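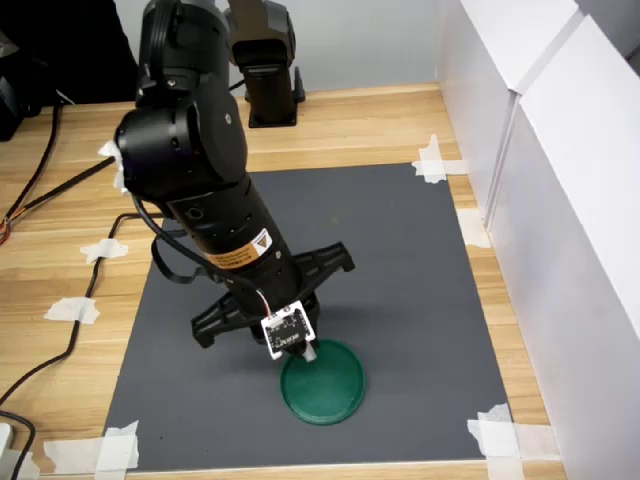
A black robot arm with a yellow-orange warning label, angled down toward a gray mat.

Home Features Tactics Match Reports Archive Subscribe

The Second Ball: How Temthorpe Defend a Corner

Temthorpe faced 142 corners last season and conceded 3 goals from them. The squad is of average height for the division. The goalkeeper, Mfaume, leaves his line less often than most of his peers, and the two central defenders have both been dropped at other clubs for losing headers. On the usual measures the side should have been ordinary at set pieces.

The figure of interest is a different one. Of those 142 corners, the attacking team made first contact on 53. A defense that loses that many first headers is normally expected to give up several goals, and the coaching staff at Temthorpe had planned for it. Their system assumes that a share of deliveries will be lost and puts its effort into what happens during the next two seconds.

Upendo Rweyemamu took over set-piece coaching in August, having worked mostly with youth teams. The shape she inherited was a common hybrid: four zonal defenders along the six-yard line, four man markers, one player on the near post and one at the edge of the area. She kept the zonal line and cut it to three. She removed the post player. The two players released by those changes were placed between the penalty spot and the top of the area, five yards apart, with instructions to face the ball and ignore runners.

Those two are called the screens. They make no attempt to win the delivery. If the ball is headed clear, they collect it or contest the drop. If an attacker wins it and heads across goal, the nearer screen closes the line to the far post and the other holds position. The markers stay with their opponents until the ball has left the area, including through a second cross.
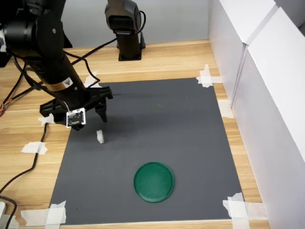 Taking a player off the near post was the part that drew objections. A defender there protects a strip of goal the goalkeeper has trouble reaching on a glancing header. Rweyemamu's view was that the same strip could be protected earlier, by moving the first zonal defender half a yard toward the ball and asking him to attack anything below head height. A flick-on has to pass him before it can threaten the post. The defender takes his starting position from the corner of the six-yard box, with his heels on the line and his hips open to the kicker.

"If he's late, we miss the post man," she says. "We accept that. He's late less often than the post man was useless."

The second zonal defender stands level with the center of the goal. The third stands level with the far post and a yard deeper, which gives him room to step forward into a header. None of them may retreat beyond the six-yard line before the kick. Mfaume needs that space, and a defender who backs into him takes away the one clean claim he is likely to get.

Against outswinging corners the line moves up two yards as the kicker starts his run. Against inswingers it does not move. The trigger is the kicker's standing foot, and the call belongs to the middle zonal player. Early in the season the call was Mfaume's, but in a noisy ground the far-side players could not hear him. A raised arm was tried as well and dropped after one match, as the markers had their eyes on their opponents and missed it.

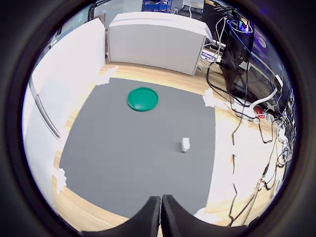
Short corners are handled separately. When a second attacker comes to the ball, the nearer screen leaves his place and goes out to within ten yards, and the winger who would otherwise stay upfield drops into the vacant spot. The exchange takes longer than the coaches would like. Clinirau found this in the away match, playing the short ball before the winger had turned, and a cutback reached the edge of the area with one screen on his own. The shot was blocked. Since then the winger has started ten yards deeper whenever two attackers are near the flag, and Temthorpe have given up some of their counterattacking threat as a result.

That cost is real. Temthorpe did not score from an opponent's corner all season. With the winger deep and both screens told to secure the ball before passing it, the first pass out is usually sideways or back to Mfaume. Rweyemamu regards a throw-in level with the penalty area as an acceptable end to the phase. Some of the players would prefer a faster release, and the matter has been raised in meetings more than once.

Training time is limited. The work is done in short blocks at the end of a session, when legs are tired, with one server and a second coach holding spare balls behind the goal. The delivery is played, headed by whoever reaches it, and then a spare ball is thrown into the area at once from an angle the defenders do not know in advance. Only the thrown ball is scored. The defending group wins the repetition if the ball leaves the area under control or goes out wide of the posts. Headers won from the first delivery earn nothing, which the central defenders disliked for several weeks. 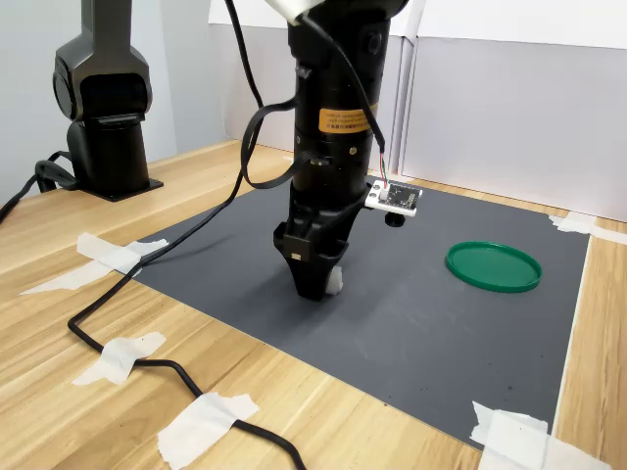
The two-fingered gripper holding a small white object close to the mat.

The goals conceded share one feature. In each case a screen turned to follow a runner, and the dropping ball landed in the space he had left. One came in the Furnora Cup after two substitutions had changed both screens at once. Rweyemamu has since asked that the pair never be replaced together, and the bench carries a card showing who moves where for each change.

Opponents have begun to adapt. Several now station a blocker in front of the nearer screen, which is legal as long as he stands still before the kick, and aim their deliveries at the space behind him. Temthorpe's first response was to move the screen a yard goalside, so that the blocker stands in front of empty ground. It shortens the distance to the far post and lengthens the one to the edge of the area. Shots from outside the box after corners have gone up in preseason games, and whether the trade holds against better strikers of the ball will depend on how quickly the farther screen can come across.

Related features

Outswing or Inswing: Choosing a Corner by Wind Direction
The Long Throw Returns to the Lower Divisions
Clinirau's Back Three, Match by Match
When Should a Goalkeeper Punch?
Furnora Cup Preview: The Early Rounds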